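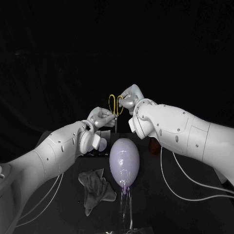
Thread: Getting packed things out of balloons without a funeral

sitar_and_sons
I stuff favors into balloons for parties. The going in is fine. Coming out, my customers go at it with scissors, straight down from the top, points first. Yellow handles, lavender balloon, you know the look. Is there a dignified way?

cullov605
Put a bit of clear tape on the balloon and snip through the tape. It leaks instead of banging. Mostly.

B. Kerekes
"Mostly" is carrying a lot there. I did 23 of them for a shower last September and 10 went off like a car backfiring. Snip the neck, up by the knot, where the rubber is slack.

cullov605
Your tape was cheap.

B. Kerekes
My tape was fine, thank you. My nerves were cheap.
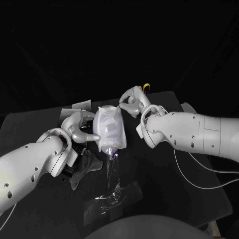

Reply 6, on wrapping instead

sosa_615
I gave up on balloons and went to plastic. Puffy pillow of a thing, see-through and wrinkly, one end twisted to a point. Keep a strip of clear tape stuck flat on the table so you aren't hunting for the end of the roll with your teeth. Dark table helps, the shine shows up.

sitar_and_sons
Looks like a leftover dumpling. No offense.

sosa_615
A dumpling never made a toddler cry.

B. Kerekes
You haven't met my nephew. Also a twist won't hold overnight, tape it.

cullov605
Twist holds if you go around enough times. Good tape, though.

sitar_and_sons
Going with the neck snip. Will report back if I still have eyebrows.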